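Izzati Ginting
@izzatiginting

1/ Right, living room thread. I've finally got fed up of balancing my tea on the arm of the sofa, so the white table has come in to live next to it.

2/ It's only a plain white thing and the sofa is that murky green leather that goes greyer or browner depending on the light. I thought they'd fight. They really don't!

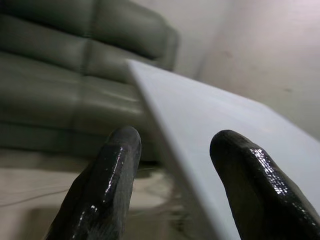
3/ Intan says white next to old green looks like a dentist's waiting room. Intan also paid 95 for a side table from Furnside that wobbles, so — noted, thank you.

4/ It's plastic, square, and light enough that I can shove it about with one foot. The top has these faint lines moulded into it, sort of a star pattern going off on the diagonal. I quite like them.

5/ Currently parked at an angle because I can't decide. Straight along the sofa feels a bit formal, and on the skew it eats up the floor.

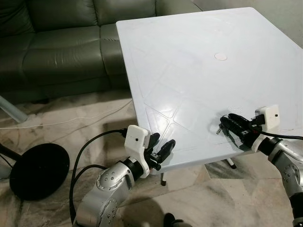

And the shine on it! Every bit of light in the room lands on that top. I'm thinking a cloth, or maybe just a tray for the mugs.

6/ Zulkifli votes tray. If anyone's got a small one going spare, nine inches or so across, give me a shout.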